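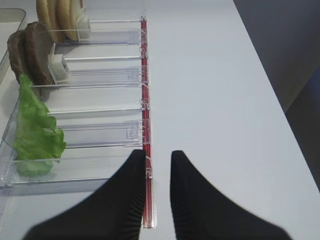 Jiahui Jin
Workshop tech, play food and fixtures

Friday, October 24, 2025

Burger station again. I spent the morning on the slots, mostly fussing with how the pieces stand on edge, and I'm happier with the patty slot than I've been since July! The white pusher block sits right up against the patties there and I want to leave it alone for a while. Please don't swap it for one of the Zirkow ones (wrong height, and I've got 60 of the things in a drawer if you need any for your own bench).

The lettuce is still a pain. It's wider than anything else we have and the frilly edge goes wherever it likes, so on the right-hand rack it ends up spread over two dividers. I keep going back and forth between cutting one divider out and just finding a smaller leaf. Skastel lists a smaller one but the minimum order is 400, and I am not buying 400 lettuces.

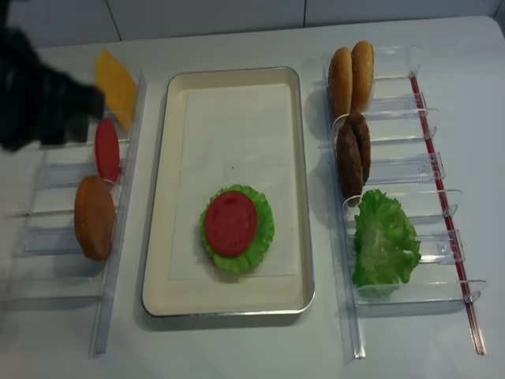 Lettuce and tomato on the paper, a rack on each side of the tray.

I like the paper liner in the tray. It dulls the shine and you can pencil marks on it and throw it out after. I'd keep the cream tray too, the metal rim is nice to the touch and the corners are rounded. The spot for the tray isn't marked on the table yet, so tape on Monday, if the Odomik roll ever turns up. 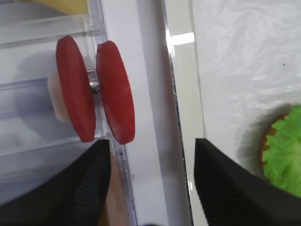
Slot width is the thing I really want to sort out next. Everything in the racks was cut to one spacing because it was quicker (my idea, sorry), and the thin round pieces get way more room than they need. Look at the two red discs side by side in the clear plastic, the left one tilted and the other facing a different way. I'd like them parallel. My first try will be a thin acrylic shim, 4 mm, glued to one wall only, and if that scratches the red I'll go to felt. Rocha has offcuts by the saw, so no need to order a sheet.

Also to do: wipe the acrylic with the soft cloth, blue towels leave lint. Spare buns go back in the top drawer.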